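The two-arm cell on the prep floor: your questions

By Freya Pearce, kitchen services, Prokgate

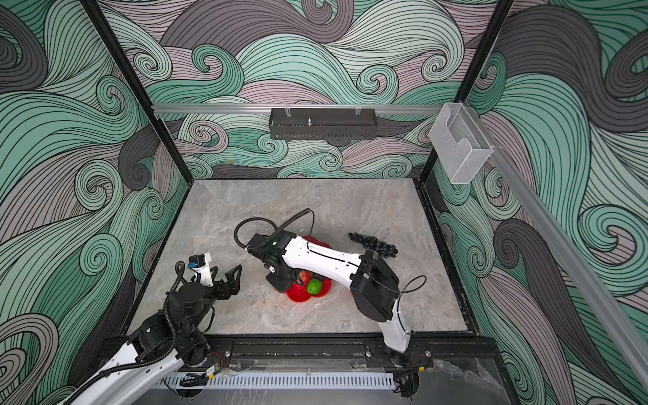 The right arm over the red plate, with the grapes still on the floor of the cell.

Is it taking my job?
I got asked this 53 times in December (yes, I kept a tally!), so it goes first. No prep jobs are being cut at Prokgate this year. I asked Dariusz Borkowska to put that in writing and he did, and it's pinned up by the time clock. What comes after this year I don't know, and I won't pretend I do.

So what changes for me?
Mostly the fruit plates. We send 159 up to the meeting floors every morning, and the plan is for the cell to take over a share of them bit by bit. If you're on plates now, you'll move to sandwiches or hot prep on the same pay and the same start time. Tell me which one you'd like and I'll do my best!

Who looks after the arms?
Three of us so far: me, Meirion Gough and Branwen Lewis. The training is 39 hours, all paid, and you don't need to know a thing about computers. I sure didn't. Most of it is learning how to stop the arms, how to restart them, and how to show them a pick they keep getting wrong.

Why does it have two arms if one of them is just hanging there?
Each arm has its own gripper and they can take turns. You'll often catch the left one open and waiting while the right one is over the plate. I found it a little creepy for a week or so, then I stopped noticing.

What's with the swirly walls?
Everybody asks! Mint, pink and gray, wavy all over. They came with the cell and I've grown pretty fond of them.

Can I reach in and fix a plate?
Please don't, even if the arms look still. Hit stop, wait for the light, then go in. Same goes for managers, and yes, I've said that to Ieuan Howells too.

Does it record us?
The cameras are there for the work inside the cell. The footage isn't used for reviews or timekeeping, and that's in the same letter by the time clock.

Who do I complain to?
Me, any time before 2 p.m., or drop a note in the box outside the locker room. You don't have to sign it.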